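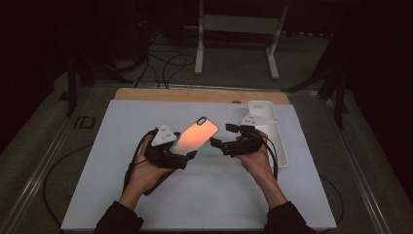
A phone above the table.

I spent most of January sorting out the photos on my phone. It had been telling me it was full since the autumn, and I had been dealing with it by deleting one app every time I wanted to take a picture. By Christmas I was down to the apps I need for work and the bus, so something had to be done.

There were 3,487 photos. I had guessed at half that. I don't think of myself as someone who takes many pictures, but I have had the same number for eleven years and every new phone has swallowed the contents of the old one, so the lot had come along each time. The oldest was a blurred plate of chips.

My first idea was to pay for more storage and forget it. I looked into it and the monthly cost was small, but I already pay small monthly amounts for a lot of things and I am trying to have fewer of them. I also knew that if I paid, I would never look at the photos again. So I decided to go through them by hand, copy the good ones on to the computer, and wipe the rest.

I used Darnico for the copying. It is a plain little program and it looks as though it was made a long time ago, but it does the job. The free version moves up to 500 pictures at a time, then you have to close it and open it again. I found that limit useful in the end. One batch was about as much as I could stand in an evening anyway, and when it stopped I stopped.

The first batch took two and a half hours. I was far too careful with it. I opened every photo full size, thought about it, went back to compare it with the one before, and at the end I had kept nearly everything. At that rate there was no point. The second evening I set myself a rule: if I couldn't say where it was taken or who was in it, it went. I also stopped opening them full size. The small squares are enough to judge by for most things.

What I had, it seems, was mostly not photographs in the usual sense. There were pictures of bus timetables, of the backs of packets, of parking signs. There were labels from tins of paint. I had taken the gas meter every quarter for years, sometimes three times in a row with the numbers no easier to read in any of them. I had a great many screenshots of maps with a blue dot on them. I kept the paint labels, because I still have the same hall and I will want that colour again, and deleted all the rest of that sort.

Then there were the holidays. We went to Starnero in the summer before last, for nine days, and I have 74 photos of the same view from the same balcony. It was a good view — a bit of lake, a church tower, a hill behind. I remember thinking each time that the light was different. It was, slightly. I kept four of them: one early, one at midday, one with a storm coming over the hill, and one at night where you can only see the lamp by the ferry steps. I am happy with those four. I don't miss the other seventy and I don't think I would have picked them out of a line.

Samorness was the opposite. We have been going there for a day or two most years, since it is only an hour and a half up the coast, and I would have said I had hundreds of pictures of it. I had eleven. Most of those were of the car park, because there is a sign there you have to photograph to prove you paid. I think when a place is familiar you don't get the phone out. There is one decent one of the slipway with the tide right up, and I have made that the background on the computer.

The hard ones were people. I don't mean the good portraits, which are easy to keep. I mean the ones where somebody has their eyes shut, or is half turned away, or is talking and has an odd mouth. For anyone I see every week I deleted them without much thought. For people who have died I kept all of them, odd mouths included. I did try to choose the best, and I got as far as selecting two to delete, and then I put them back. They don't take up much room.

By the end of the month I had 612 left on the computer and none on the phone. I had meant to leave a few on it but I did the last wipe late at night and ticked the box for everything. It made no difference as they were all copied by then, although I did go and check, and then check again.

The next job was backing up. I put the whole folder on a small external drive and then on a second one, which lives in a drawer at my sister's house. I know there are better ways. A drive in a drawer is one I can understand, and if she moves house she will find it and ask me what it is.

I also had some printed. There is a photo counter at Chiu, at the back past the greeting cards, and they will do prints while you wait if the machine is working. I took forty on a memory stick. The colours came out a little darker than on the screen, and three of them had the top of somebody's head trimmed off, because phone pictures are a different shape from the paper. You can fix this at the counter before you pay, but you have to notice the small grey box marked "fit". I did not notice it until I had the prints in my hand. I had those three done again.

The prints are in an album now. I bought the sort with plastic corners you slot the pictures into, and it was slow work but I enjoyed it more than any of the rest. It has been on the coffee table for a fortnight and three different visitors have picked it up. In all the years those photos were on my phone I don't suppose I showed them to anyone apart from the person next to me at the time.

As for keeping it tidy, I have put a reminder on the first of each month to clear out the phone. I did February's in ten minutes. There were meter readings in it again, four of them, and a picture of the inside of my own coat pocket. I have put the bus app back on as well, the full one with the live times, and there is plenty of room.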